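Skusska Home Forum > Storage and Tidying > Small rooms

Topic: Bag of dry food on top of a low cabinet, keep it there or move it?

gunars_s
Posted Nov 14, 2022
Hello all. I try to put my room in order and I am stuck with one soft bag of dry food, the kind with small brown pieces inside. Until now it lies on the long low cabinet, at the right end, and it hangs over the edge. The top of this cabinet is very smooth and I am afraid that one night the bag slides down. I also have two tall wrapped things that stand on the floor, and I don't know what to do with these before I travel. What would you do?
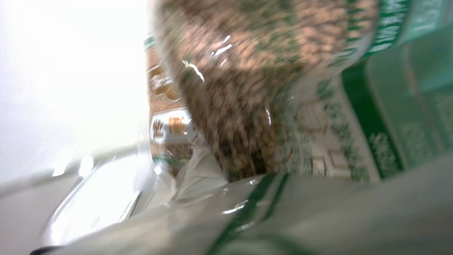
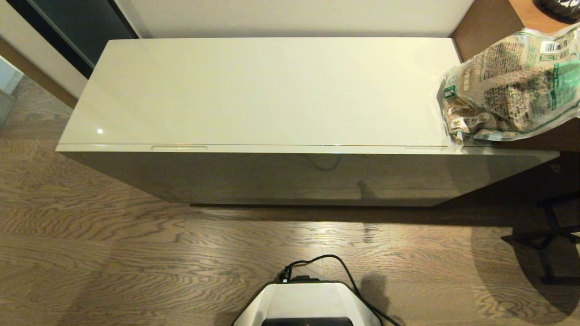
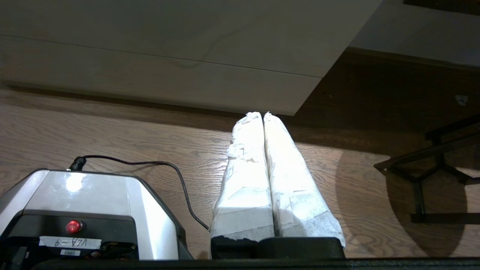
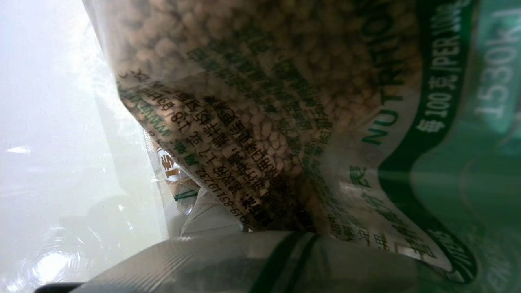
Third one is the two wrapped things on the floor, the other three are the bag.

Gunārs Stankevičius

plumrow
Pour it in a box with a lid and throw the bag away. A soft bag never stands, and when you open it you have crumbs in every corner. I use a Woseo box with 3 clips, it holds one bag of this kind easily. Put it inside the cabinet, finished.

jianguo_h
I don't agree with plumrow about throwing the bag away. On the bag is all the information, the address, the nutrition table. In the last photo there is also what looks like a phone number. If one day you have a question about the food, what will you do with an empty box and no name on it? Keep the food in the bag, roll the top, put the whole bag in the box.

plumrow
You can cut out the part with the print and tape it on the box. I did this for 6 boxes and it works.

jianguo_h
It works if you are a person who cuts and tapes. I know myself, I would lose the paper. Also the fat from the food stays on the walls of the box and after some months it smells. With the bag inside you only wipe the box.
Jianguo Hao

kettle_lid
Before any box: can you open the cabinet when the bag lies there? In the second photo I see a pull on the left and another one on the right, and the bag covers part of the right one. This would make me crazy every day. Whatever you choose, not this place please.

gunars_s
Thank you for so quick answers. kettle_lid, you are right, I did not think about it. I mostly use the left side, so for me it was normal to go around the bag.

About the box: I weighed the bag with my kitchen scale and it shows 485 g, so I don't need a large one. But the inside of the cabinet is for bed linen and I don't want food beside it. Is it a bad idea to have the box on top of the cabinet, only more to the back?

plumrow
It is fine if the box has rubber feet. On a glossy top a box without feet will go for a walk too.

kettle_lid
Put it on the wall side. And a small cloth under it, because those tops show every scratch. I had a cream one like yours and I still feel sorry for what I did to it with a flower pot.

marta_skurdale
What about the wrapped ones? Everybody speaks of the bag. I would not leave tall things standing on the floor in a place where people walk. I would lay them down, on a folded blanket, against the wall.

jianguo_h
Depends on what is in them. Some things must stand. Gunārs, do you know?

gunars_s
They belong to my sister and she asked that I don't open them and that I keep them upright, so I can't lay them down. She takes them in June, when she moves to Skurdale. It is a long time to have them on the floor, I know.

marta_skurdale
Then use a deep carton with old towels between them. Write on the carton which side is up. Standing two by two without support is the problem, inside a carton they hold each other.

kong_and_tea
Carton, yes, but check the height before you go to buy. My hall closet is 278 cm high inside and it still had a shelf exactly in the wrong place.

gunars_s
OK, so my plan now. I buy a small box with clips and rubber feet, the bag goes inside with the top rolled (sorry plumrow, I go with Jianguo on this one). It stands at the back of the cabinet top, on a cloth. For my sister's things I look for a carton, and it will live in the corner behind the door.

plumrow
No hard feelings. But wash the box before the first use, the new ones smell of plastic.

kettle_lid
And measure the corner. Does the door open fully with a carton behind it?

gunars_s
I will measure it tonight and write here.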